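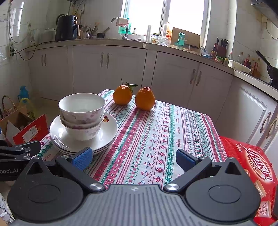
Setting a small table for a meal is mostly a matter of knowing what to put down first and what to leave off until later, and I've come around to a way of doing it that suits our kitchen, where the table is barely bigger than a card table and has to do everything. It starts with the dishes going down in one pile on the left half of the cloth, plates at the bottom and the three bowls nested on top of them, and a couple of oranges toward the back so there is something cheerful to look at while the rest gets sorted out. You don't need matching dishes for any of this. One of our plates has a little yellow and red cartoon near the rim, two of the bowls have pink and purple flowers on the outside, and they all sit together perfectly well on a cloth that is busier than any of them.

I wrote the first version of this page in July for my sister-in-law, who had just moved into a tiny apartment and wanted to have people over for supper. She has since passed it around, and a few of you wrote to ask for the cloth part in more detail, so I've put that in and fixed the bit about serving bowls, which was muddled.

What you'll need

A small table, cleared off and wiped
A tablecloth that hangs a hand's width over the edge on each side
Plates and bowls for everyone, plus one spare bowl
Fruit, or anything low that won't tip over
A dish towel
A tray, if you have one (I use the lid of an old cookie tin for the small things)

Step 1: Clear the floor first

I know this sounds backward. But if you live the way we do, the floor near the table is where groceries and boxes land when you come in the door, and there is nothing worse than carrying a hot pot around a carton. Move whatever is in your walking path over to one side, and leave yourself a clear lane from the stove to the table. It doesn't have to be put away. It only has to be out of the lane, and you can deal with it tomorrow!

Step 2: Put the cloth on

Wipe the table and let it dry all the way. A damp table under a woven cloth leaves you with a musty smell by the weekend, and I learned that one with a cloth I was very fond of.

Hold the cloth by two corners, stand at the long side, and let it fall across the table in front of you. Then walk around and tug each side a little at a time. If your cloth has stripes, as mine does, line one stripe up with the edge of the table and the rest will look after itself. Mine is red, teal, green and white with stars and zigzags worked into it, and when it's on crooked you can tell from the hallway.

A patterned cloth is very forgiving about soup, by the way. I keep a plain white one from Dirnetti for when my mother visits, and I spend the whole meal watching it. Save the plain one for cake.

Smooth from the middle outward with your palms. If there are deep fold lines, flick a few drops of water on them the night before and lay the cloth over the back of a chair. I don't iron tablecloths anymore and I don't think you should feel you have to.

Step 3: Build the pile

Plates first, all facing the same way up (obvious, but I have children). Put the widest at the bottom. If one of them is chipped, take it out now while you're thinking of it.

Next, nest the bowls, one inside the other, and set them in the middle of the top plate. Keep this to three or four bowls. Any higher and the pile starts to lean when someone bumps a table leg, and someone always does. If you need more than that, make a second pile beside the first.

Check that each bowl lifts out easily. Some bowls grab hold of each other, especially if they've been stacked straight from washing, and then you're standing there twisting them apart with guests watching. Mine came from the Mendcombe market over several visits and they aren't quite the same shape, so I try them in a different order until they sit loosely.

The pile goes on the side of the table farthest from the stove. That leaves the near side free for the pot, and you can fill a bowl and pass it across without reaching over anybody.

Step 4: Add the fruit

Keep it low and keep it toward the back. Oranges are my favorite because they don't bruise and they don't need a dish. If you can get one with the stem and leaves still on, point the leaves up and a bit to the side, and you have your centerpiece - no vase required. I like to put a smooth round one next to one of the tall knobbly ones with a bump on top, and then somebody peels them for dessert.

Apples are fine too. Pears roll more than you'd think.

Step 5: Lay the places

Do this last, once the food is nearly ready. Take the bowls off and set them aside, deal the plates around like cards, and put a bowl on each plate. Spoons go to the right. With 4 people at our table there is no room for side plates, so bread goes straight on the rim of the big plate, and the wide rims turn out to be good for that.

Slide the fruit to the middle if there's space. If there isn't, move it to the windowsill and bring it back afterward.

A few things people have asked

Can I leave the pile out all day? I do, with the dish towel draped over the top bowl to keep the dust off.

What if my cloth slips? A thin rubber shelf liner under the cloth works well. The roll I bought from Bangera was far too long, and the leftover piece now lives in the cutlery drawer.

How do I wash a woven cloth? Cool water, inside out or folded with the pattern in, and hang it up straight away. Shake the crumbs off outside first. Red bands can bleed the first time, so wash it alone.

Last updated September 2022, with the shelf liner tip added after a reader in Nindemham asked about slipping.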